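Search this site Enter keywords Go

Winter Pantry Notes: Soy Sauce and Its Cousins

The Rudis Street cooking club spent its November meeting on dark sauces, and several members asked for the main points in writing.

Salt first. Soy sauce varies a great deal from one maker to the next, so add half of what the recipe says, taste, and then decide. Dark soy is thicker and gives more color. Light soy is usually the saltier of the two, which surprises people who read "light" as "less salt." 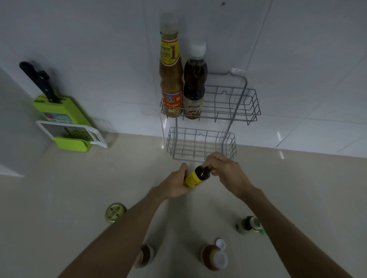 Agustina Zapata wrote in to say she has stopped salting her stews until the last ten minutes, after the sauce has gone in, and that her family prefers them that way. She also asked whether an opened bottle needs to go in the fridge.

It will keep in a cupboard for a few weeks, but the flavor fades faster there. If you cook with it only now and then, refrigerate it. Oyster sauce should always go in the fridge once opened.

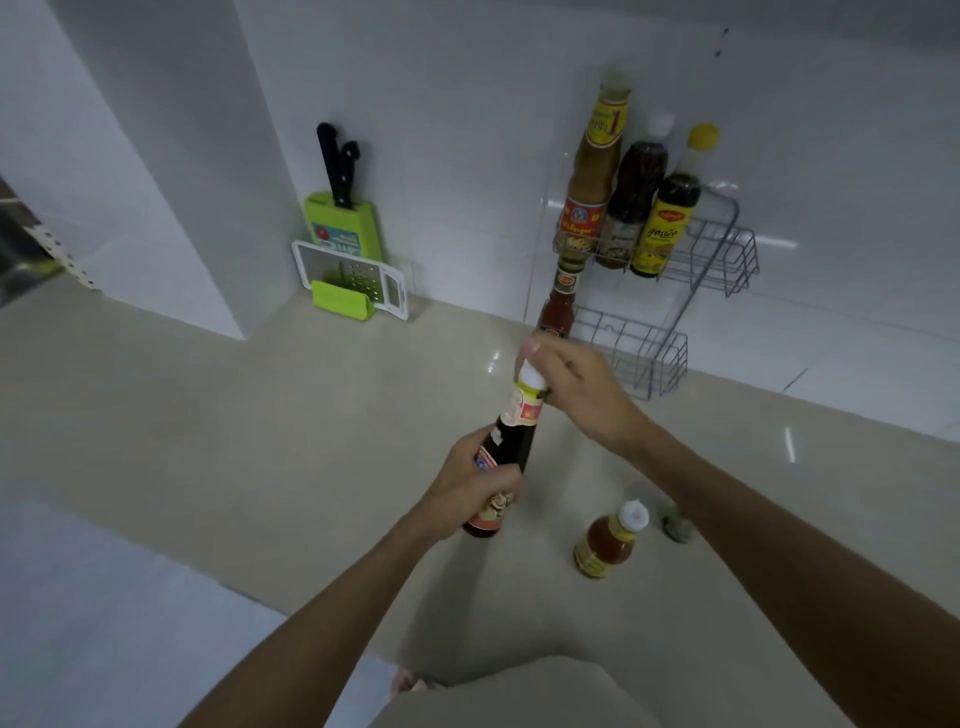

Wipe the neck of the bottle before closing it, or the cap will stick. Vinegar can stay on the shelf, away from the stove.

Niloufar Azimi is collecting recipes for the next sheet. Please send her one that uses no more than 500 ml of stock and fits on a single page.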